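Plorno Road Chapel, Fellowship Group minutes, September

Brijesh Tyagi took the notes. Opened with prayer.

Guest speakers. It was proposed that we host a testimony evening on raising children in the faith. Brijesh asked who had come back after the last one. We counted 2 families. He is not against speakers but doubts one moving talk changes much by the next month. Left open.

Bajpai study course. The leader's pack claims groups "typically double in 10 weeks." No source given. Agreed to borrow the Kekholm congregation's copy before paying for ours.

Retreat. The Skoso center wants 2000 dollars up front, nonrefundable. Around 30 people said they were interested, which is what they said last year. No deposit until names are on paper.
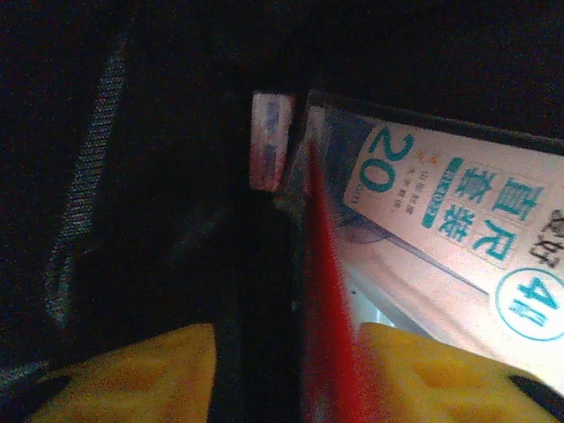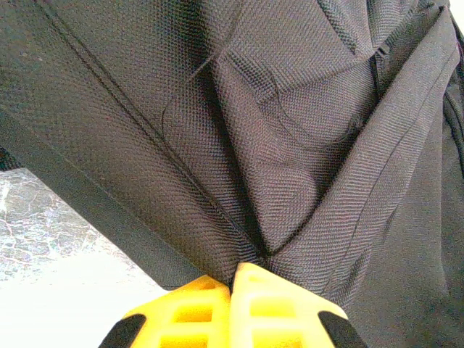

Prayer chain. Messages are still getting passed on with details added. Reminder to read the request as written and stop there. Brijesh asked that this be minuted, as it was also agreed in the spring and ignored.

Youth supper moves to 6:30. Parents to be told by phone, as the email list is out of date.

Closed with the Grace.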